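Open Day at the Gurkden Crematorium and Transfer Center

I've been in funeral transport for 18 years and I still get excited about other people's garages. So when Liesbeth Van Dijk wrote that Gurkden was opening its doors on July 31, 2021, I drove up from Tretville before breakfast!

The garage was the first stop, and what a garage. Wide bays, a covered drive so families never see a vehicle being loaded, and drains that slope the right way (ours don't). Toon De Smet let us try the new cot on the ramp. I pushed it up one-handed with 308 pounds of sandbags on it, and then went back and did it again.

After coffee Karlijn Mulder took us through the paperwork side. Every transfer gets a numbered band and a matching card, and two people sign at each handover, day or night. They did 1538 transfers last year and she showed us how any one of them can be traced in under a minute. I asked for a random one from July and there it was, both signatures and all.

The cold rooms hold 38, quiet and spotless, with a small viewing room next door that has real daylight. Loved that room. More people should steal the idea, and I plan to.

Lunch was soup and very good bread, and I sat with Maarten Vermeulen talking night rotations until they started stacking the chairs.

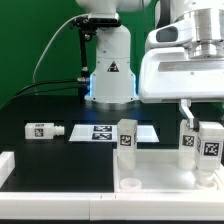 He runs three crews on a four-week cycle, with a full weekend off after each run of nights, and he's promised to send me the schedule. I'm going to try it with our drivers this fall.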